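How a Basket Is Woven
Prulness Centre for Craft Learning
Information for students in Years 3 to 5

Baskets are among the oldest objects made by people. They were used to carry food, store grain and catch fish long before there were cupboards or plastic tubs. Many homes and classrooms still use them to keep small items together on a table or shelf.

The thick edge along the top of a basket is called the rim. It holds the ends of the weaving in place and gives the hands something firm to grip.

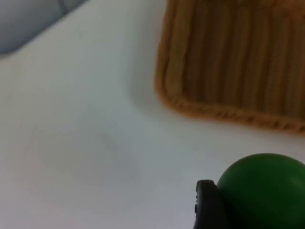

The rounded corner and rope-like rim of a brown basket.

Weaving uses two kinds of strands. The stakes are the stiff strands that give a basket its shape. The weavers are the bendy strands that pass in front of one stake and behind the next. When a weaver has gone all the way around, the next row begins on top of it. A medium-sized basket in the Centre's Stirnar Collection has 50 stakes and 96 rows.

The word "wicker" names this way of making things. Rattan is a material. It comes from a climbing palm that grows in warm, wet forests. Other baskets are made from willow, cane, grasses or strands manufactured in a factory. 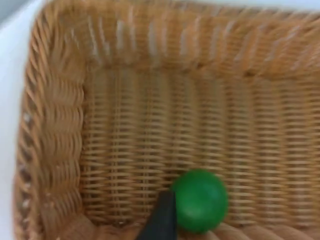

Why are there tiny gaps between the strands?
Each strand bends as it passes over and under its neighbours, and a small space is left wherever it curves. The gaps let air move through the basket.

Students may examine a basket at home or at school. Run a finger gently along the rim and feel whether it is smooth or bumpy. Look at the floor of the basket, then at the walls, and decide whether the same pattern has been used for both.
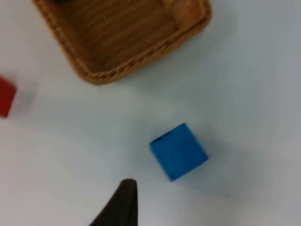 Record the findings in a drawing. Use a grey pencil for the gaps and a coloured pencil for the strands, and label the rim, the wall and the floor. Completed drawings may be brought to the Fanden Room, where two baskets are kept for handling.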